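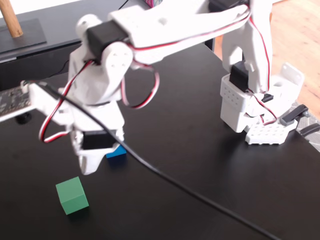 The slow town that never slowed down

The leaflet came through the door in December, printed on thick cream card. Stillham, it said, was to become a Quiet Town. Residents were invited to "rediscover the pleasure of stopping". There would be benches. There would be a lunch hour during which shops would be asked to turn off their music, and a line of footpath signs giving distances in minutes of calm.

I have lived in Stillham for long enough to be suspicious of thick cream card. The last time we got some, it was to tell us the library was becoming a Knowledge Lounge, and it then shut on Thursdays.

The idea belongs to Benier, a consultancy which sells what it calls place rest to market towns. Marsden, up the valley, bought it first. Marsden's high street has the signs already, in a soft green, and one outside the chemist tells you that the river is 4 minutes of calm away. I walked it on a wet Tuesday. You cross the bypass twice. A lorry driver waiting at the lights read the sign as well, and looked at me, and I think we both felt the same about it.

None of this would matter much if it were only signs. Signs are cheap and after a while people stop reading them. What bothers me is the claim underneath, which is that people in towns like ours are tired because they have forgotten how to rest, and that somebody from outside can come and remind them. The brochure quotes a survey in which most people said they felt rushed. It asked 200 people. It doesn't say where they were or what they were doing when they were stopped and asked, though I would guess that anyone approached outside a station with a clipboard feels a bit rushed.

Ask people in Stillham why they are tired and you get duller answers. The bus to the hospital was cut to one every 2 hours, so an appointment eats the day. The nursery closes at five and the offices close at half past. Hiba Bitar runs the dry cleaner's on Zitham Street and has not taken a proper lunch since her Saturday girl left for college. She was asked to sign up to the quiet hour. She told me she would be delighted, and would they like to come and turn off the boiler themselves.

I put some of this to Benier. They were very pleasant. They said that rest was "a practice" and that benches were "an invitation". I asked whether any of their towns had measured whether people were less tired afterwards, and was told the work was ongoing. I asked who had paid for it in Marsden and was told it was a partnership. I have been trying to find the other partner ever since.

To be fair to them, the benches are good. They have backs, and arms you can push yourself up with, and at least one in Marsden was full on the day I went, rain and all. If the whole scheme had been a plan to buy decent benches, I would have clapped. Old people have been asking for them since the ones by the market cross were taken out, which was done, if I remember rightly, to stop anybody sitting down. 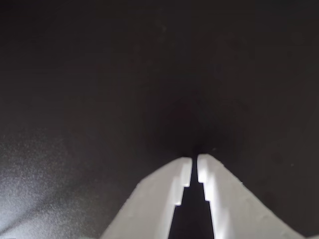
Britta Ackermann thinks I am being unkind. She wrote to me after I grumbled about all this in these pages last time, and her letter was better than my column. Her street in Marsden joined the quiet hour in the first week, she said, and she has since learned the names of 3 neighbours she had nodded at for years. She doesn't care who thought of it or what they charged. "You want proof before you'll sit down," she wrote, and she supposed I checked the chair as well.

I do check the chair. But I have thought about her letter a good deal. It may be that a silly scheme can do some good by accident, just by giving people an excuse to stand at their gates. I would still like to know what the excuse cost, and whether the same money would have put the hospital bus back.

Stillham votes on its share next month. The papers for the meeting run to a great many pages and I have read them all, mostly in my lunch hour.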